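Gerkotow opens its chore log to everyone, and yes, that includes the bad days

KURNBERG, Jun 20, 2020 — I'm Dong-hyun Pyo, I run the chores program at Gerkotow, and I asked to write this release myself because I'm the one who gets the question at every family dinner. Can they do the dishes yet? Can they put the groceries away? So today we're putting our whole log online, free to read, all 1246 attempts at ordinary kitchen and stockroom jobs. It's called Zerngate, and it has the flops in it right next to the good runs.

My short answer to the dinner question is "a bit, and slowly." Putting jars into a container is the sort of job we can now start before lunch without anybody hovering over the stop button. Folding a dish towel, well, please don't ask me about towels until next year!
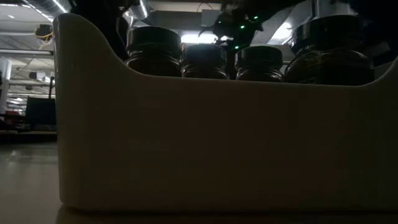

Groceries are where I'd tell people to look first, because everybody has put groceries away and everybody has an opinion on how long it should take. Our rule is simple: an attempt gets up to 300 seconds, and if a person has to step in, it goes down as a miss. Dark jars are a favorite of mine for this (and a headache for the software people), and four of them side by side in a cream-white caddy, the one on the right a good deal bigger than the rest, make a nice stiff test. The lids are black too, so there isn't much color to go on. A ten-year-old would have them back on the shelf before I'd finished typing this sentence. We're slower than the ten-year-old. We're a lot less slow than we were in May, though, and I'm pretty happy about that.

The stockroom side of the log comes out of our work with Klinhom, a shop-supply company that wants help with sorting and restocking. They gave us 30 tasks their own people find dull, and we've tried every one. Mixed tables are the hard part — bins, trays, and jars that don't all stay upright.

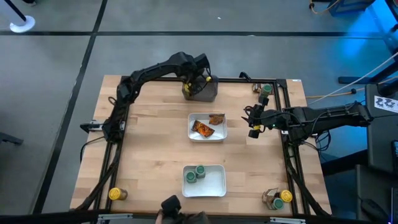
2 min read

A jar lying on its side with its yellow lid to the left is a different job from the green-lidded ones standing in a tray, even if you or I would grab any of them without a thought. In Zerngate those get logged as separate tasks, and you'll see the scores are separate too. Using two arms helps with reach, but then they have to share the table, and I've watched plenty of polite standoffs.

So would I buy one for my own kitchen? Not this year. For a stockroom with the same shelves every day, I'd start talking about it now.

Zerngate can be read on the Gerkotow website starting today, no sign-up needed. Reporters who want to visit the Kurnberg workshop can write to the press desk and ask for me.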